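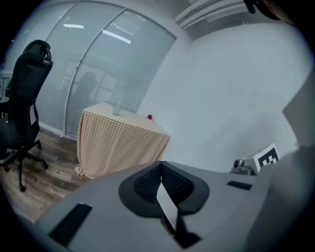

4.3 Comparing two sets of jaw pads on the hand-held gripper

Use this procedure when changing between the Landura mesh-lined pads and the Salgado smooth pads. Both fit the Dreneo hand-held gripper without an adaptor. Revised 16 Jun 2021.

CAUTION: Switch off the gripper and remove the battery before touching the jaws. The springs can trap fingers.

1. Check that the marker on the gripper body is clean and flat. Replace it if a corner has lifted.

2. Wipe the camera lens with a dry cloth. Do not use solvent.

3. Fit the first set of pads. Tighten each screw by hand, then give it a quarter turn with the key supplied.

4. Refit the battery and start the Trosorska controller. Wait for the steady green light.

5. Open and close the jaws 12 times with nothing between them. If error 2151 appears, go to section 6.

6. Place the test object on a table with clear space on all sides. A cloth may be used, but it must be the same cloth for both sets.

7. Stand 2 metres from the table and start recording. Walk up, grasp the object, lift it, hold it, and put it back.

8. Repeat step 7 until you have 31 recordings. Save them under the name of the pad set.

9. Switch off, remove the battery, fit the second set and repeat from step 4.

Note: Keep the room lights and blinds at the same setting throughout. Glass walls can give reflections that upset marker tracking.

Note: Controllers supplied before May do not store the pad name. Enter it by hand after each run.

Results are compared as described in section 4.4.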